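Search this forum
Advanced search
Log in or register

What do you call it when the word is right there and won't come out?

marginal_gloss
My father had a small stroke in November. He's doing well, he walks the dog, he complains about the dog. What's left over is the words. He reaches for one and gets its cousin. The remote is "the calendar." My sister is "the tall one," and she is five foot one.

I've started writing them down in a notebook, and my sister thinks this is ghoulish. I think some of them are better than the real words. He called the smoke alarm "the aunt." I have met our aunts and I can't fault it.

So, two questions. Is there a proper name for this, and is it awful to enjoy it?
14 comments

pintsize_pedant
The general name is aphasia. Swapping one word for a related one is a paraphasia - "semantic" if the meaning is close, "phonemic" if the sounds get scrambled. A made-up word is usually called a neologism, same as when a novelist does it, though the novelist gets royalties.

tuesdaynever
It's a bit awful. Sorry. My mother had the same thing after her surgery and she knew every time. She'd hear the wrong word come out and you could see her wince. We laughed along for months because we thought she was laughing. She told me later she wasn't.

marginal_gloss
Fair, and I'll take it. In our case he's the one who started it. He asked me to read the notebook back to him and he corrected two entries for spelling.

tuesdaynever
Then he's a braver man than my mother was a woman, and she once threw a raccoon out of a garage.

Natália Caldeira
I worked as a speech therapist before I retired, so take this as general chatter and ask his own therapist. What we asked families to do was wait. People jump in with the word after one second. Count to six in your head. It feels like a whole winter. Very often the word arrives by itself.

And please don't quiz him. "What's this called, Dad?" over breakfast is a good way to eat breakfast alone.

pintsize_pedant
Agree on the waiting, disagree a little on the quizzing. My uncle liked it. He kept score, and he cheated.

Natália Caldeira
Your uncle is the exception and I would have loved him. Most people hear it as a test they used to pass.

old_rutomano
Going sideways here, but this board has had a thread on invented words open forever, and it's at 431 replies. Half of them are from families in exactly this spot. Search for "Tillby," which is what my brother's kid called the gap between the sofa and the wall. The whole family uses it now. I said it to a furniture salesman and he nodded as if it were a department.

Yasir Bhutto
I have to object to lumping those together. A toddler's word is somebody building a language. A stroke patient's word is somebody trying to get back into one. They may sound alike from the outside. I teach middle school English and I've seen both kinds praised as "creative," and one of those people wanted a sandwich and did not get it.

old_rutomano
I said sideways.

Yasir Bhutto
You did. I went with you.

pintsize_pedant
Yasir's right about the difference, but I'd keep the door open a crack. Writers have been borrowing from slips of the tongue for as long as there have been tongues. My grandfather's diary from 1819 - no, obviously not my grandfather, his great-great-somebody - has a page where he spells the same cow three ways. I choose to believe it was style.

marginal_gloss
Three ways to spell cow?

pintsize_pedant
The cow's name. It was Pledmont. Or Pledmant, or Pledmunt. I have wondered about this cow more than is healthy.

tazi_on_the_stairs
Lurker, first post. I'm the one with the aphasia, eight years now. Typing is easier for me than talking but this will still take me 20 minutes, so be impressed.

You all want to know if it's funny. Some days yes. I called my surgeon "the plumber" and he was pleased. What's not funny is when people repeat my word to someone else while I'm standing there. Tell me it's good. Don't tell the neighbor it's good.

Also I lose the dull words more than the fancy ones. I can say "magnificent" all day. I can't get bag, lid, cap, packet.
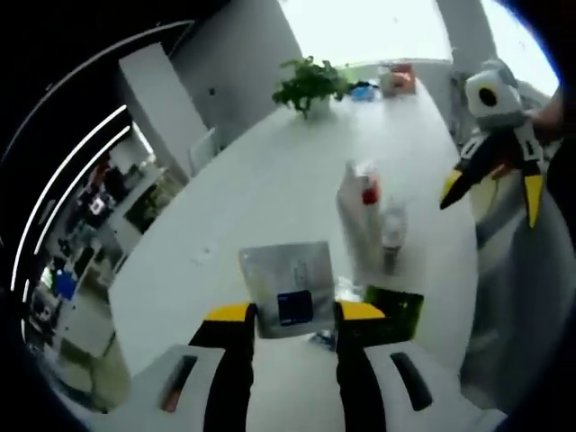 Packet, bottle, other bottle. Three magnificents.

marginal_gloss
Impressed. And "tell me, don't tell the neighbor" is going on the inside cover of the notebook. I may have already told a neighbor. I'll be telling her to forget it.

tuesdaynever
Good luck with that. Neighbors have perfect recall.

Natália Caldeira
Thank you, tazi. Losing the plain words while keeping a long one is something I heard from a lot of people, and families never believed it. They'd say he can manage "magnificent," so he must be able to manage "lid" if he tries. He was trying.

Yasir Bhutto
May I read tazi's post to my students? No name on it, obviously.

tazi_on_the_stairs
Yes. Leave in "the plumber."

marginal_gloss
Update from this evening. I asked Dad whether he minded the notebook. He thought for a good while, and I counted to six, then six again. He said he doesn't mind it, but he wants a share of the gravel. We both think he meant profits. I've written it down and he has initialed it.

Share this thread (6)
Search this forum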